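About Us

Hi, and thanks for poking around our page! I'm the one who answers the email at Gislow, so I got stuck with writing this (I volunteered, but let me complain a little).

Gislow helps small shops and schools plan for robots - what to buy, what to skip, what to save up for, and what all of it is going to cost once the thing is bolted down. We don't build arms and we don't sell them. I spent years on the buying side of a packaging plant, and I signed for some truly awful equipment in that time, including a palletizer that wouldn't fit through our own dock door. It sat under a tarp until spring. I still think about that tarp!

When a customer calls, the first thing I ask for is a list of the things they want picked up. Real things, in a box, mailed to us. People love to start with the arm, and they'll have three brochures open before they can tell me what it's supposed to hold. The arm is the easy part to price. The fingers, the mounts, the cables, the spare parts, the hours somebody spends teaching it a job, those are where a budget goes sideways. We had a quote come through last year where the arm was 55 percent of the total and the customer had only planned for the arm. That was a long phone call.

So we test on the awkward stuff. Boxes and blocks will make any gripper look good in a showroom. Leather goods, pouches, anything with a flap or a snap or a stack of slippery plastic inside will tell you a lot more about what you're about to spend money on.

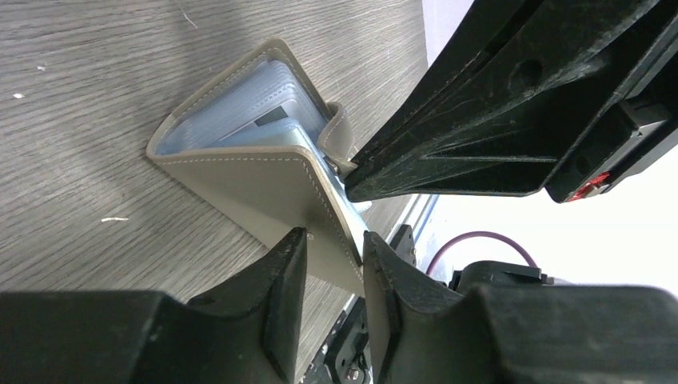 One reader, Biltia, wrote in to say that soft goods were exactly where their first budget fell apart: they had priced one set of fingers, ended up wanting three, and wished they had put the grippers on the first page of the plan instead of the last. I've quoted that email to customers so many times that I should be paying for it.

Our planning packet is 19 pages and we're always trying to get it shorter. It has a worksheet for the purchase itself, one for the first year of running costs, and one I call the boring sheet, with floor space, power, air, guarding, and who gets trained. Please fill out the boring sheet first. I usually tell people to hold back 20 percent for things they haven't thought of yet, and if your finance person makes a face, send them to me, I'm happy to talk to them (I used to make the same face).

We started with one customer, Grostik, and a borrowed desk. Grostik wanted two cells and could afford one and a half, which sounds silly, but we ended up planning it that way - one complete cell, plus the floor work and wiring for the second so it could come in on the next year's money. MacAulay was next, a much bigger job with a lot more meetings. As of this summer we've finished 73 plans. Some of them ended with us telling the customer to wait a year, and we charge the same for those.

What we charge is a flat fee, and we take no commission from anybody who makes or sells equipment. If you're a school putting together a grant application, ask about the shorter version. It covers a single bench setup and we can generally turn it around before your deadline if you don't call the day before. Fall gets crowded, so if you want a plan in hand for next year's budget, try to get your box of parts to us by the end of September.

Write any time. Tell me what you make, what's in the box, and what number you've been told you can spend, even if you think it's too small!

Page updated August 30, 2019

Shared 20 times | 3 comments

Recent posts
Used or new? Pricing a second-hand arm
What goes on the boring sheet
The Grostik plan, one and a half cells later
Spare fingers and where to budget for them
Grant season notes for schools

Contact Gislow | © 2019 Gislow. All rights reserved. | Back to top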